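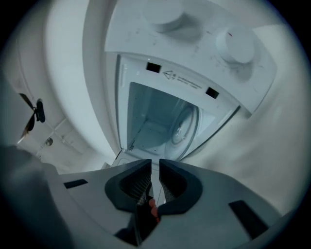

Endlich mal ein Zeichenbuch, bei dem meine Tochter nicht nach der dritten Seite aufgibt, schrieb uns eine Mutter aus der Testrunde, und ich gebe zu: Den Satz habe ich mir ausgedruckt und über den Schreibtisch gehängt. Sie fragte auch gleich, wann es denn einen zweiten Band gebe. Langsam, langsam! Erst einmal kommt der erste.

Brivine bringt »Mein großes Faltbuch der Meerestiere« heraus

20.10.2020 — Ab sofort ist unser neues Bastelbuch für Kinder ab sechs Jahren im Buchhandel, und ich freue mich riesig, dass ich es euch als Autorin selbst vorstellen darf. Auf 181 Seiten falten wir uns einmal quer durch den Ozean, vom kleinen Seestern (der ist wirklich in fünf Minuten fertig) bis zum Buckelwal, für den man schon einen verregneten Nachmittag einplanen sollte. Hinten im Buch stecken 100 Bögen Faltpapier zum Heraustrennen, bedruckt mit Schuppen, Wellen und Tupfen. Die Muster stammen aus dem Atelier Lusier, mit dem ich schon bei den Waldtieren gearbeitet habe.

Aufgeteilt ist das Ganze in 13 Kapitel. Jedes beginnt mit einer kurzen Geschichte aus der Bucht von Kárason, einem Ort, den ihr auf keiner Landkarte findet, weil ich ihn mir beim Abwaschen ausgedacht habe. Dort wohnt Hikari, eine ziemlich neugierige Krake, die ständig Dinge verliert und sie von anderen Tieren zurückgebracht bekommt. Wer mitfaltet, hat am Ende die ganze Nachbarschaft auf dem Fensterbrett stehen.

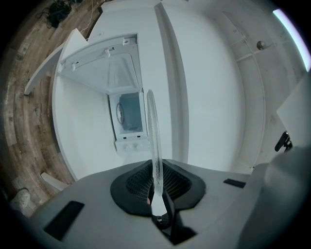 Bei den Anleitungen haben wir lange getüftelt. In der ersten Fassung hatte der Rochen so viele Schritte, dass sogar ich mich verfaltet habe, also flog er raus und kam im September in einer viel einfacheren Form wieder herein. Jeder Schritt hat jetzt eine eigene große Zeichnung, die Faltlinien sind farbig, und knifflige Stellen erkennt man an einer kleinen Muschel am Rand. Vorlesen muss man fast nichts — Kinder, die noch nicht sicher lesen, kommen mit den Zeichnungen allein gut zurecht.

Und für alle, die schon unsere Waldtiere kennen: Das Papierformat ist gleich geblieben, ihr könnt also übrige Bögen aufbrauchen. Ein Fuchs im Korallenriff macht sich übrigens prächtig!

»Mein großes Faltbuch der Meerestiere« erscheint gebunden bei Brivine. Rezensionsexemplare und Probeseiten schickt unsere Presseabteilung auf Anfrage gerne zu. Für Buchhandlungen gibt es außerdem ein Bastelpaket mit 2 Plakaten und den Anleitungen für Seestern und Krake als Kopiervorlage.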